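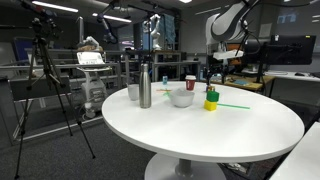 It looks like my kitchen after the grandchildren have been, said a voice behind me in the queue, and I laughed so much I lost my place! She had a point though. I'd come to the Sestmont open day in Nallinville expecting locked doors and long words, and the first thing I fell for was a round white table with a mug, a bowl, a steel water bottle and a red paper cup on it.

And the colours! A green cube sits on a yellow one, with a little orange and yellow piece on top, and there are thin sticks in orange, yellow and green lying across each other like the start of a game of pick-up sticks. I love a room where the work is done with things you could find in a toy box. The table itself is a beauty too, glossy, on one grey column with a wide white base, so you can get your knees in from any side. I want one for the conservatory.

We had a good long talk at the rope about which things are hardest to pick up neatly. I said the sticks, straight away. They're thin, they lie flat, and anyone who has cleared up after a craft afternoon knows how they roll off under the sofa. Several people went for the bowl.

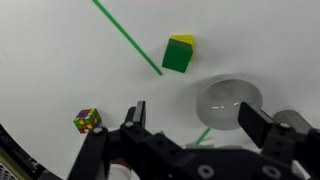

Cubes are easy until somebody turns them a bit, a man in the group pointed out, and he told us he'd spent a whole winter trying to get his son to stack them square. I'd never thought about it, but he's right, a block at an angle is a different job. There was a small Rubik's cube as well, which set off a second conversation about who could still solve one (not me, I used to peel the stickers).

The rest of the day was just as friendly. The hall holds up to 700 and felt full by lunch, the tea was strong, and the Horobets stand was giving away pencils. I bought a Zumix puzzle in the foyer and have lost one piece already.

Doors close at 4, so go in the morning if you want time to stand and look. Parking is behind the main building, but the path round from there is steep. I took the bus home and spent the ride stacking sugar cubes on my bag. Got to five.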